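Spent Monday going through void fill and divider choices for outbound parcels at the Zistport depot. Notes in a thread, mostly for people who pack mixed orders and get billed on dimensional weight.

1/ Carriers bill the greater of actual weight and volume divided by a divisor. A big light box costs the same as a big heavy one until the scale catches up. Most of our lines never reach the scale number.

2/ Box height is the cheapest dimension to cut. Footprint is set by the longest item. Height is usually set by whoever grabbed the box off the rack.

3/ Scored corners help. Tirkutico sells a blank with 2 extra score lines per corner, so you slit down to the fill level and fold over. Takes a packer 13 seconds once they have the habit.

4/ Dividers. A single lengthwise divider does more for damage rates than loose fill, provided it is taller than the tallest item beside it. If it is shorter, things ride over the top in transit.
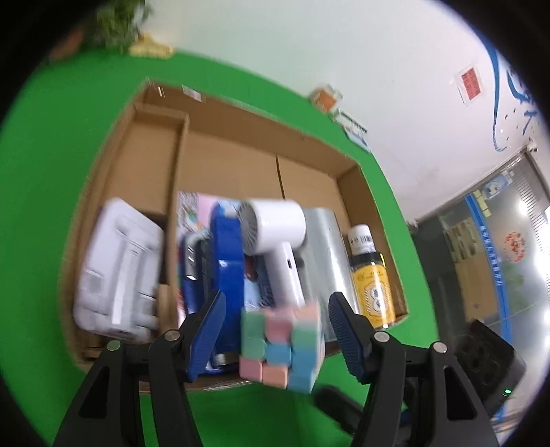 Shallow box, lengthwise divider, narrow compartment on the left.

5/ Loose fill migrates. Paper pads migrate less. Air pillows hold position well but lose pressure in a cold trailer — we saw it in February on the Fraser route and went back to paper for that lane.

6/ Tape: one center strip on the bottom is fine for light goods. For anything dense, use the H pattern and wide water-activated tape. Plastic tape over dusty recycled board will peel.

7/ Board grade. Recycled content shortens the fibers, and stacking strength falls off fast in humid storage. Read the edge crush rating on the box maker's certificate. Brurareo prints theirs on the bottom flap, others make you ask.

8/ We cut from 13 box sizes to 7. Average billed weight went up slightly, mis-picks at the rack went down a lot. Still deciding whether to add one flat size back.

9/ Will post the divisor spreadsheet once I clean up the column names. Metric and inch tabs are separate — don't mix them.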